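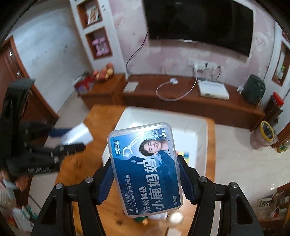
Slide 1: Holding a box of floss picks, hand-held gripper.

Good afternoon, everyone, and thank you for coming back so promptly from the tea. (Wait for the door to close. The Stondham hall echoes terribly, so don't start over the noise.)

I want to leave this first slide up for a minute while people settle. Ask them to look at the pads on either side of the box, dark blue and ribbed, and then ask for a show of hands: who has ever tried to explain to another person how hard to squeeze something? You can't really do it in words, can you? You say "gently", and they say "how gently?", and in the end you take the thing and do it yourself while they watch. That is more or less my whole talk, so if anyone has to slip away early they have had the best of it!

Say a little about the two ways we teach at Jimalden. The first is by remote control. You sit at a desk with a pair of handles, the robot arm is across the room, and whatever you do it does. It's lovely when it works, but you are working through a screen and everything takes longer than you'd think. My own first go at putting a cup on a shelf took 7 minutes. (Pause, they usually laugh.)

The second way is the one on the slide. You hold the gripper yourself, walk up to an ordinary table in an ordinary home and simply do the job. The camera rides along on the tool, so it sees the work from the wrist, and later on the robot learns from the same sort of view. People pick it up very quickly, and they move like themselves, with all the little pauses and second thoughts left in.

Mention Yin here, our teaching set. We called it that before anyone thought about what it should stand for, and the name stuck. It has 2412 demonstrations in it as of 9 August 2018, which is when I wrote these notes. We had promised ourselves 2000, so I'm rather pleased. Don't read out the table of figures, it's in the handout.

(Click. Sip of water.) 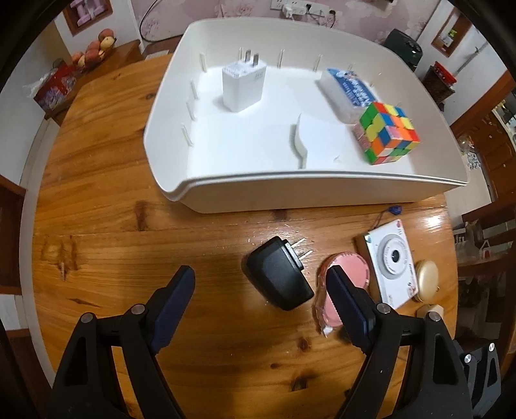 Slide 2: Tabletop items and the white bin, jaws open.

Give them time with this one. A tidying job looks dull from where you're sitting, and I'd like them to feel how much is going on in it. Talk about the black adapter first. It has a chunky, angular body with two prongs sticking out, so where would you take hold of it? Most people in the hall will say round the body, and I'd agree with them, but at what angle? Then the pink item in its clear wrapping. Plastic crinkles and shines, and cameras don't care for it at all.

Point to the camera with its cord. A cord is a nuisance to a robot, because it trails and catches on things, and a person deals with that with a little turn of the wrist that they couldn't describe to you afterwards. It is just the kind of habit we want to collect.

Then the bin itself. Ask them to find the flat white object near the front wall, to the left of the cube. White on white! Somebody at the back will need to squint. If it's hard for us, it's hard for the machine too, and this is why I'm always asking for more examples with pale things on pale backgrounds.

If there's time, tell the Testen story. We took the kit there for our first proper trial outside the building, 41 demonstrations in one afternoon, and every single one was done standing on the same side of the table. The robot learnt it beautifully, from that side. Now we ask people to move round between goes.

Last bit. We're running an open session at Jimalden in October, and beginners are very welcome. You don't need to know any programming, only how to clear a table. The sign-up sheet is by the coats. Leave slide 2 up for questions, and remember to repeat each question into the microphone for the people at the back.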